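Skivwood

Skivwood is a free, open-source media centre program for organising and playing films, television series and home recordings kept on a person's own drives.
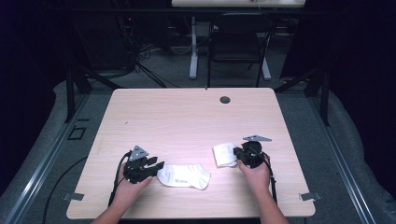 It runs on desktop computers, small living-room boxes and most network storage units, and it is best known for its remarkably quick library search, which starts showing results from the first letter typed. The program does not supply any films or series itself. Everything in the library comes from discs, downloads or recordings that the user already has.

History

Skivwood began as a weekend project by Hamish Bolger, a programmer from Usdale who wanted a better way of sorting his family's large collection of recorded nature programmes. The first public version was little more than a list with a play button, but it could already cope with badly named files – a talent that won it devoted users very early on. A rewrite known as Astlow followed, bringing cover art, subtitles and separate profiles for each member of a household. The name Astlow is still used for the part of the program that reads and sorts files.

Features

The library screen groups titles by year, director, language or running time, and any of these can be combined. A search for French comedies under ninety minutes, for instance, takes a few button presses on an ordinary remote. Subtitles can be moved, resized and re-timed during playback, and the program remembers the changes for each file, a lovely touch for anyone with older recordings where the words drift behind the speech.

Up to 4 screens in the same home can play from one library at once. A film paused in the kitchen can be picked up in the bedroom at the same spot, even if the two devices run different systems.

Add-ons

Skivwood's official add-on list holds 648 entries, from weather panels to a wonderfully detailed cinema organ screensaver. The most popular is Faulkner, which builds an evening's viewing out of a main film, a short and a cartoon, complete with an interval. Add-ons are checked before they are listed, though users may also install their own from a folder.

Reception

Reviewers have praised the speed of the program and its clear, generous help pages. Criticism has mostly been aimed at the music section, which lacks gapless playback, and at the settings menu – still split across two separate screens, a leftover from the days before Astlow.

See also

Home cinema
Media server
Subtitle formats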